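About Flilteo

Print | E-mail

Search this site... Go

August, by the Flilteo desk

Flilteo started as a two-page newsletter about who was seen leaving which restaurant with whom. It had 51 subscribers, and we suspect a few were publicists. Today we cover celebrity splits, reunions, feuds and baby names from a rented floor in Cirnunis, above a dentist who has asked us to laugh more quietly.

We post up to 90 items a week. Every one needs 2 sources, and "a friend of the couple" counts as half – we've met these friends. 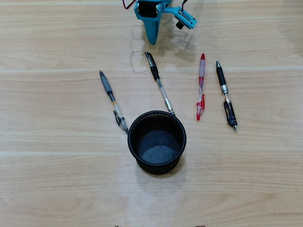
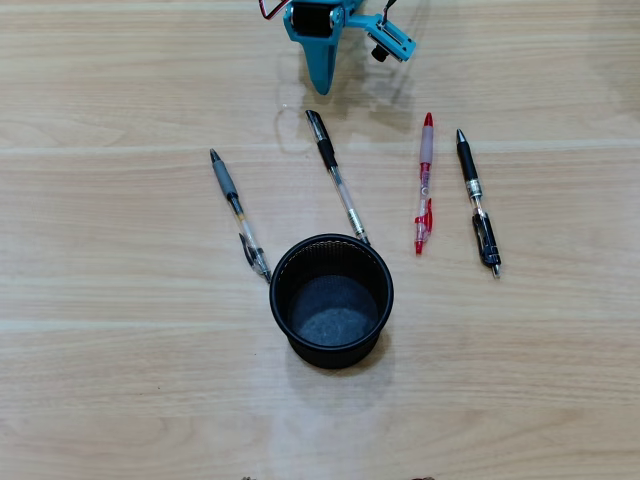

Light wood tabletop, seen twice.

Our sister site, Lo, handles reality TV, a job we gave up after the third Fekis reunion special. Lo's editors still speak to us, mostly about deadlines.

We don't pay for hospital photos, and we don't guess at pregnancies. We do guess at album titles and are usually wrong. Corrections run at the top of the page, where our mothers can see them. Tips are welcome at any hour, but please keep them under 2000 words. If you are the celebrity's cousin, say so up front.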